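Villca Builders Forum > Data Collection > Help wanted

How do I split up episodes for a "put the hubcap on the shelf" task?

Posted by Hugo Zabala

Hi everyone, and thanks in advance for reading all of this, I know I go on a bit! We are gathering teleoperated demonstrations of a fairly simple job: take a hubcap, carry it over to a blue shelving unit, and set it down flat on the upper shelf. Our operators have been at it since April and we now have 2,331 episodes, which sounded like a mountain to me until I started looking through them.

My trouble is with the carrying. Some people lift the hubcap and go straight to the shelf, and some stop over the floor tape with it hanging from the gripper while they work out their next move.

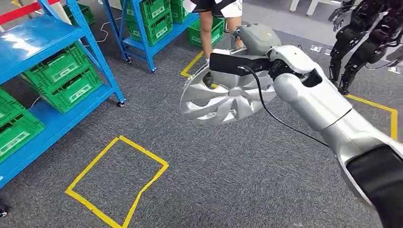 When I train on everything together, the policy picks up the pausing habit and will happily hover for ages before it commits. I don't want to throw out good grasps, though, because the grasp on the rim was the hardest part to teach our operators and they've gotten really nice at it. Should I trim the pauses, label them, or start over with stricter instructions? We store everything in Rellside, if that matters, and each episode has one text label for the whole thing.

Answer from Nuria Quintana

Hello Hugo, and please don't start over! I have been where you are, with drawers instead of hubcaps, and I very nearly deleted a whole spring's worth of work that was perfectly usable once I'd cleaned it up.

What I would do is cut each episode into three labeled pieces: grasp, carry, place. Then look only at the carry piece and trim any stretch where the arm and the base are both still. Leave a little bit of stillness right before the place, though. Operators often slow down there to line things up, and if you shave that off, your policy will learn to arrive in a terrible hurry (mine did, and it was loud).

Your placing segments deserve the same care. I'd define the end of one by how things stand on the shelf, and write it down so everybody labels the same way:

Hubcap lying flat on the upper board, face up.
Gripper and hand clear of the hubcap, off to the side.
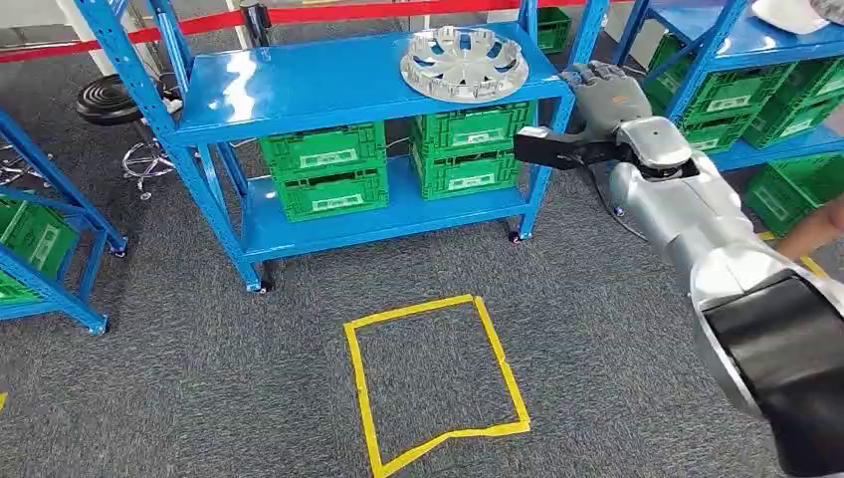 Arm held still for a moment, so there are a few clean frames to finish on.

If an episode doesn't reach all of those, keep the grasp piece and drop the rest. You'll be surprised how much you save that way.

Answer from Cengiz Bayram

just filter by length. anything over 60 seconds goes in the bin. worked for us

Answer from Wing-sze Chow

I'd be a little careful with Cengiz's filter, with apologies to Cengiz, who has helped me out plenty of times on here! A long episode can be a slow, lovely one with a recovery in the middle, and recoveries are worth their weight in gold. We tried a cutoff on our Gonlow set and lost nearly every example of an operator fixing a bad grip.

I'm with Nuria on splitting. The one thing I'd add is to have two people label the same small batch first. We did 19 episodes that way on a Saturday morning with a big pot of coffee, and found that my colleague and I didn't agree at all on where "carry" ended. I was ending it when the base stopped and he was ending it when the arm began to reach. Once we'd picked one and stuck to it, the rest went along nicely.

And do move your shelves and crates around a bit between sessions if you aren't already doing so. It's a nuisance, I know, but it helps the policy pay attention to the hubcap and the shelf board instead of memorizing the room.

Comment from Hugo Zabala

Thank you all so much, this is wonderful. I'm going with the three pieces, and I've roped Baltasar Mateos into double labeling the first batch with me. We already disagree about "carry," so Wing-sze, you called it. I'll post the trimming script here once it stops crashing on the older episodes.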